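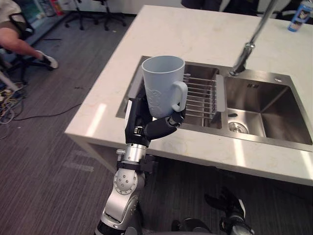 Comment savoir si une vidéo de fait divers qui circule sur les réseaux montre bien ce qu'elle prétend montrer ?
En retrouvant sa plus ancienne mise en ligne, puis en comparant le lieu, la langue et la date avec ce que raconte la légende. Tant que ces trois points ne collent pas, on ne partage pas.

Je me méfie des méthodes miracles, et celle-ci n'en est pas une. Elle demande un quart d'heure, parfois beaucoup plus.

1. Extraire des captures
Prenez 4 images fixes à des moments différents de la vidéo, de préférence avec une enseigne, une plaque ou un relief à l'arrière-plan. Évitez les visages, les moteurs de recherche s'y perdent.

2. Lancer la recherche inversée
Passez chaque capture dans deux moteurs au moins. Triez par date quand l'outil le permet. Un résultat vide ne prouve rien du tout – ni que la vidéo est récente, ni qu'elle est authentique.

3. Remonter à la première publication
En juillet, une séquence d'arrestation attribuée à la ville de Gadard avait été reprise par 70 comptes. Tous citaient « la presse locale », aucun ne donnait de titre. Valter Carrilho, qui tient le site Louro, a fini par retrouver l'original : même rue, même cris, mais une légende qui parlait d'un exercice de police à Lindska. Le démenti a été lu 700 fois. Je vous laisse imaginer le score de la rumeur.

4. Lire les dépêches jusqu'au bout
« Selon des médias locaux » n'est pas une source. Cherchez lesquels, ouvrez l'article, regardez s'il cite un témoin, un hôpital, un parquet. Si 50 sites publient le même paragraphe au mot près, vous avez un seul article.

5. Se méfier des détecteurs automatiques
Duarte Bragança ne jure que par Sero, qui attribue un score de fiabilité à chaque vidéo. J'ai essayé. Le score change quand on recadre la même séquence, alors je ne m'en sers plus que pour classer mes onglets.

6. Noter ce qu'on n'a pas trouvé
Gardez les liens, l'heure de consultation et une copie des pages, car les publications disparaissent vite. Si le doute persiste, écrivez « non vérifié » et passez à autre chose.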